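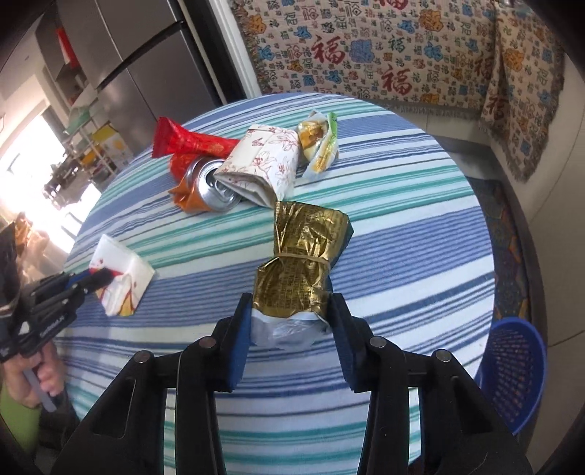
NOTEBOOK / TABLE CLEARING / July

Two-handed trash set, apartment location. Started the afternoon block at 2:10 and I am really happy with how it's going, so writing this up while it's fresh.

Crumpled foil is my new favorite object! The gold package with the rubber band is the best thing on the table for teaching us something. It's wrinkled everywhere, so there is no obvious face to grab, and the band pinches it near the middle, so you have to choose: close on the band, or go for one side of it. I've been going in with the foam pads on the liner end most of the time, and a few times right at the band on purpose to get some variety. Arif thinks the band grasps will turn out cleaner in playback. I think he's wrong but I want to see it. We put a coffee on it.

Layout notes. Cans, tissue packs and snack wrappers all go down in a loose bunch and get shuffled between takes. Please do shuffle for real. In the morning takes I caught myself setting the can back in nearly the same spot each time, always lying on its side, and the model will happily learn "can lives there" if we let it. Arif now does the resets with his back half turned, just dropping things, and the layouts are much better for it.

We are keeping the striped cloth on. I argued for pulling it off before we started (stripes plus shiny wrappers, I figured tracking would suffer) and Reto Grabner talked me out of it over the phone. His point was that the Sulomero set was all plain gray tabletops and the policy fell apart the first time it met a kitchen with any pattern in it. Fair. So far the tracking hasn't dropped once on this table, stripes and all, so I take it back. The curve of the round edge seems to help too, though that's just a feeling.

Count at the break: 400 good takes. Target for this location is 1,000. At this pace we make it without a third visit, and I'd love to spend the spare time on the messy stuff, meaning overlapping items and wrappers tucked under the can.

Things to fix:

Left hand is lazy. Going through the clips, my right gripper does the reaching and the left one hovers until it's needed. For the next block, left starts first on every other take, and goes for whatever is nearest the left edge of the table. A tissue pack right by the edge is a great one for this: it's light, it folds, and if you come in too fast you push it onto the floor. Keep the ones that fall, tag them "dropped", don't delete. Groltotetti wants them for the recovery work.

Window glare. Strong light comes in from the left and the foil goes nearly white when you tilt it toward the glass. I like having some of that in the set, so no curtain for now. But check exposure at the start of each block, and write the time down, because by evening it'll look like a different room.

Squeeze depth. Arif noticed I close all the way on everything. Foil and tissue don't care, but a crushed can does, and the width signal ends up looking the same for all soft items. Try stopping at first contact, hold, then close. Did a handful like that before the break and the width curves are lovely, you can practically read off where the package gives. Want a lot more of these.

Sync. Two takes came back with left and right off from each other. Both were right after a battery swap. New habit: after any swap, tap the gripper tips together in view of both cameras before doing anything else. Hapeta's import script will pick up the tap if we label it.

Arif's idea, noting it here so I don't claim it later: record the reset as its own task. We are putting trash back on the table all day anyway, with our hands, and throwing that time away. If we did resets with the grippers we'd get a placing set almost for free. Slower, sure. I timed one and it wasn't bad at all. Asked Naltell whether the uploader can take a second task name in the same session, no answer yet.

4:35, back on. Left hand first. The red wrapper twisted into a cone is a fun one, it rolls if you touch the wide part, so come in at the

later: come in at the narrow end, from above. Much better. Arif got it first try, I needed a few.

Spare foam pads are in the gray case, top pocket. Change the right pair before tomorrow, they're starting to peel at one corner.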